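Fedau 見学記録(2024年1月19日)

同行: Leszek Tomaszewski(Gredard、備品調達)
対象: 展示・教材用の食品模型、収納容器、作業台

## 1. 経路と所要

集合は正面受付。名札を受け取り、靴カバーを着用して2階へ上がる。階段は狭く、台車は使えない。搬入は裏手の昇降機に限られ、間口は内寸で73 cmとの説明であった。当方の既存コンテナは長辺が間口を超えるので、縦にして積むことになる。

見学は材料庫、塗装室、作業室の順で進んだ。材料庫では樹脂の保管棚と湿度記録を確認した。記録は手書きの帳票で、記入は朝夕の2回。塗装室は当日休止で、換気設備の説明のみ受けた。排気系統は前年4月に更新済み。吸気側のフィルタは旧型のままで、交換周期は明示されなかった。

## 2. カタログの構成

現行カタログの模型は33品目。果実、野菜、その他に区分される。Butkienė が原型と彩色見本を担当し、Brutiris が成形を受託している。品番は区分記号と連番のみで、寸法や色の情報を含まない。発注時に色違いを取り違える余地があり、Leszek が品番末尾への色記号の追加を求めた。先方は次版での検討と回答した。

縮尺は統一されていない。実物大を基準とする品と、持ちやすさを優先して拡大または縮小した品が混在する。カタログには外形寸法の記載があるものの、測定箇所(葉や茎を含むか否か)の定義がない。葉付きの品では収納計算に影響するため、本体寸法と全高の併記を要望した。

## 3. 作業室
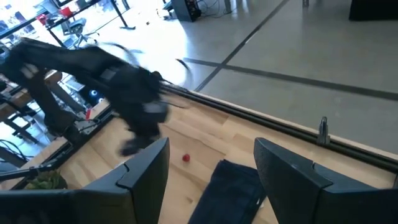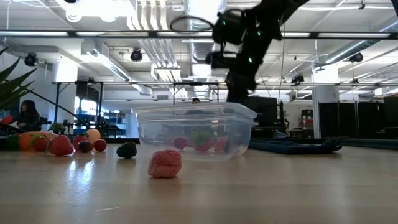 収納容器の選定基準は、当方の教材貸出でもっとも問い合わせの多い項目である。現在使っている不透明の箱は、返却時に蓋を開けて中身を一点ずつ出さなければ確認が済まない。透明の容器であれば側面からの目視で一次確認ができる。作業室のものは矩形で縁がわずかに外へ広がった形状であり、底にある赤いイチゴ2点は、緑の葉の付いた方とそうでない小さい方の区別が壁越しにつく。一方、奥の隅の暗紫色の品は、色と位置は読めても品名までは断定しにくい。暗色の品については、容器の外側に内容表を貼る運用を残すべきと考える。

品目の識別性についても同様の問題がある。木の床面に並んだ果菜のうち、大型の橙色のカボチャ形は離れた位置からでも判別できる。赤系は形状への依存が大きい。緑のへたが付いたトマト、葉付きの大きなイチゴ、リンゴらしき赤い品、赤い丸形のプラムが同じ列にあり、葉やへたの有無が主な手がかりになる。低学年向けの分類課題に用いる場合、赤い丸形を同一の組に二つ以上入れると誤答の原因を特定しにくい。貸出セットの構成を見直す際は、赤系の品数に上限を設ける。

黒いブラックベリーは粒の集まった凹凸があり、触察教材としての候補になる。桃色で表面に凹凸のある脳に似た形の品も同じ観点で比較したいが、食品の分類課題には混ぜない。両者とも凹部の清掃性が未確認である。Leszek は中性洗剤と軟毛ブラシによる洗浄を提案し、先方も溶剤の使用は避けるよう述べた。彩色の耐久に関する試験記録は、後日送付を受けることになった。

## 4. 天板

作業台の天板は淡色の木で、細長い材を接ぎ合わせたブッチャーブロック調である。小さな赤い球も紺色の布も、この地色の上では輪郭がはっきり出る。当方の教室の机は濃い灰色で、暗紫色や黒の品が沈む。机の更新は予算上見込めないため、淡色の敷板を貸出セットに同梱する案を検討する。

敷板の条件は次のとおり。

- 艶消しで、照明の反射が少ないこと
- 丸い品が転がり落ちないよう、縁に低い立ち上がりがあること
- 昇降機の間口を横向きで通る幅に収まること
- 水拭きが可能なこと

布を敷く方式は、折り目で丸形の品の位置が定まらないので採らない。ただし布の色を変えて背景との対比を扱う課題には使い道がある。紺と生成りの二色を用意し、敷板とは別の袋に入れる。

## 5. 質疑

葉の部品の単品供給は可能。へたは本体と一体成形の品があり、その場合は全体交換となる。対象品番の一覧は Brutiris から取り寄せる。

容器は Fedau の取扱品ではなく、模型のみの購入となる。蓋の有無、積み重ね時の耐荷重、縁の形状は当方で別途選定する。縁が外へ広がる形は持ち上げやすい反面、棚板上で隣同士の間隔が必要になる。棚の有効幅は底面ではなく縁の外寸で計算すること。

返品は未使用品に限り受付。送料の負担区分は見積書に記載されていなかった。

## 6. 持ち帰り事項

1. 品番一覧と外形寸法表の改訂予定を Fedau に照会(担当: Leszek)
2. 洗浄試験用として、凹凸の大きい品を2点発注
3. 透明容器の候補を選び、縁の外寸を実測
4. 敷板の試作図を作成し、教室の机で暗色品の見え方を確認
5. 現行セットの赤系品目を洗い出し、代替品を検討

見積書の原本は調達側で保管。写しは教材棚の緑のファイルに綴じた。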